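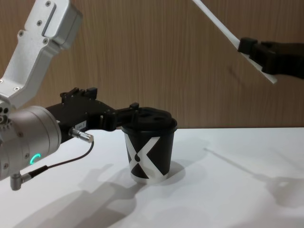

Udasora Cups

A picture collection of takeaway cups, their lids and the tabletops they stand on

Version 2, released 27/05/2023

Welcome! Udasora Cups is a labeled image set for people who care about small, everyday drinkware: where the lid ends and the cup begins, which way a printed design is turned, how a dark cup looks on a pale table. If you've ever tried to find the rim of a black cup under a black lid, you already know why we got so hooked on this.

The collection has 3000 images. Every one has at least one takeaway cup in it, and every one comes with a plain-text label file that you can open in any editor and read without special software (we use Prilto to draw the outlines, but you don't need it to use the data).

What's in the download

images/ holds the pictures, sorted by cup design
labels/ holds one text file per picture, with the same base name
outlines/ holds the detailed lid outlines
designs.txt lists every cup design with a short description
CHANGES.txt lists what moved, what got fixed and what got renamed
LICENSE.txt

Unpack everything into one folder and keep the folder names as they are. The checking script looks for labels/ next to images/ and will grumble if it's somewhere else.

Cup designs

Each design has a short name, and the short name is what you'll see in the label files. Our favorite is big-x, a tapered paper cup with a black body, a huge white X across it and a white band around the base. It takes a black plastic lid with a drinking opening. There's a small black mark right where the two strokes of the X cross, and we are unreasonably fond of it: it's a wonderful little landmark for working out which way the cup is turned.

Other designs include plain-kraft, plain-white and stripe-low. The plain ones look dull in a listing, but please don't skip them. With no print to go by, the turn of the cup has to come from the lid alone, and that makes for some really enjoyable test cases. 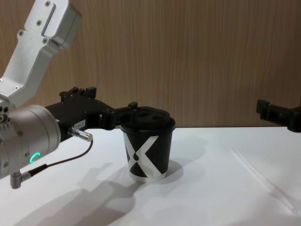

Lids get their own labels because they do so much of the work. A lid hides the top of the cup, adds a second rim just outside the first one and, on a dark design, shares its color with everything below it. In version 1 we treated cup and lid as one object. Version 2 splits them, and we think it's a huge improvement. You can now ask for just the cup body, just the lid, or both together.

Label fields

design: the short name from designs.txt
body_box: a box around the paper part of the cup
lid_box: a box around the lid, or "none"
lid_state: on, off, tilted or unsure
opening: whether the drinking opening can be seen (yes, no, part)
print_turn: front, left, right, back, or "no print"
covered: whether something in front hides part of the cup or lid (none, rim, side, both)
surface: the color of the tabletop
shadow: the side the cup's shadow falls on, if there is one

A sample label file for a big-x picture looks like this:

design: big-x
lid_state: on
opening: part
print_turn: front
covered: rim
surface: white

The boxes come first in the real files. We left them out of the sample to keep it short.

How we labeled

Two passes, every picture. The first pass sets the boxes and the design name. The second pass covers the lid and the print, and it's done without looking at the first. Where the two disagree on whether the lid is on or tilted, the label goes to unsure and stays there. We were tempted to tidy those up before release, but a lid that two careful people read differently is useful to somebody, so they're in.

For the covered field we only count things that come between the viewer and the cup. A shadow on the side of the cup doesn't count. Neither does glare on the lid, although there's plenty of that and we may give it its own field one day.

The lid outlines took the longest by far. They exist for 677 pictures and follow the outer edge of the lid all the way around, with hidden stretches drawn as a dashed guess. If you want only the part of the edge that can be seen, use the solid segments and drop the rest. The Rahimi outline format is the default, and there's an export to Drurnerix polygons in the outlines/ folder for anyone whose tools expect that.

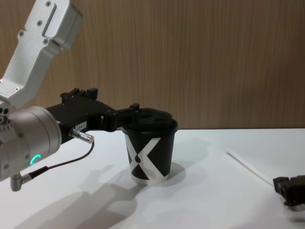 Splits

There are 3 splits: train, tune and test. We split by session, so pictures taken on the same table in the same sitting always stay together. Please keep it that way if you make your own split! A cup that stays in one spot gives you a run of pictures that look almost alike, and mixing them across train and test will make your scores look much better than they should.

Good uses

Finding cups and lids on a tabletop
Telling the lid from the body when both are dark
Reading the turn of a cup from its print
Practicing outlines on round things seen at a slant
Teaching a labeling class (the big-x folder is a great first assignment)

Less good uses

Please don't use Udasora Cups to guess how full a cup is. There's no fill field, and a closed lid gives you nothing to go on. The same goes for temperature, drink type and cup size in ounces. We didn't record any of it.

The collection also leans heavily toward pale tabletops. White is the most common surface by a long way, and a dark cup on a white table has a lovely crisp side edge that you won't get on walnut or slate.

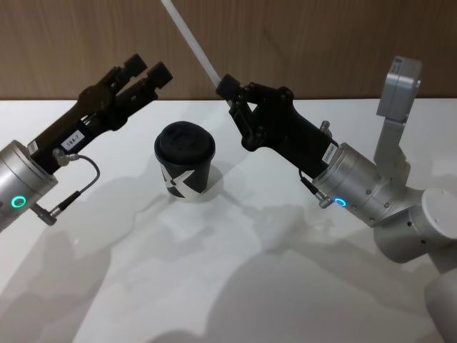 Backgrounds are a mixed bag, and we like them that way. Some views take in only the tabletop, others take in a stretch of wall behind it, with wood grain or paint. We don't label the background, but wood grain can pull an outline tool off course when a lid rim runs along it, so check a few of those by eye before you trust a batch.

Known problems

stripe-low has some print_turn labels that say left where they should say right. The ones we've found are listed in CHANGES.txt.
The shadow field is blank for many pictures from the January sessions.
On white bands against a white table, the bottom edge of body_box can sit a little high. This shows up mostly in big-x.
Tilted lids are rare. If you need lots of them, this set will leave you wanting more (us too!).

Checking your copy

Run the check script from the top folder. It counts the files, matches each label to its picture and prints the name of anything left over. A clean copy prints "all cups present" and stops.

Reporting a mistake

Send the picture's base name, the field and what you think it should say. One line is plenty. Fixes go into the next release, and the old value stays in CHANGES.txt so earlier results can still be traced.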